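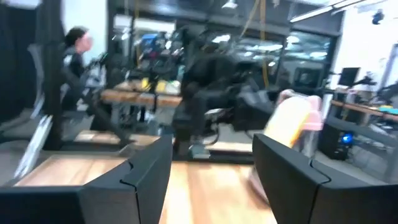 Delia Alarcón asks whether a wooden table is still alive, and why its top is covered in lines. The wood in a table is no longer alive. The lines are called grain, and they were made while the tree was growing.

A tree trunk is built from very small tubes. Most of them run up and down the trunk. They carry water from the roots to the leaves. When a trunk is sawed into boards, the saw cuts along these tubes, and the cut tubes show as long lines.

Each year the tree adds a new layer of wood under its bark. In spring it grows fast and the wood is pale. In summer it grows slowly and the wood is darker. One pale band and one dark band together make one growth ring. Cut across the trunk, the rings are circles. Cut along it, they become stripes or pointed arches.

Grain matters to the people who build tables. Wood splits easily along the grain and is hard to break across it. For this reason the long side of a table top usually follows the grain.

Wood also changes size. In damp air it takes in water and gets wider across the grain. Its length hardly changes. A table top 700 millimeters wide may be 2 millimeters narrower in January, when heated rooms are dry.

Try it: find a wooden table and look at the end of the top, where the board was cut across. If you see curved lines, they are parts of growth rings. If the end shows thin flat layers, the top is probably plywood.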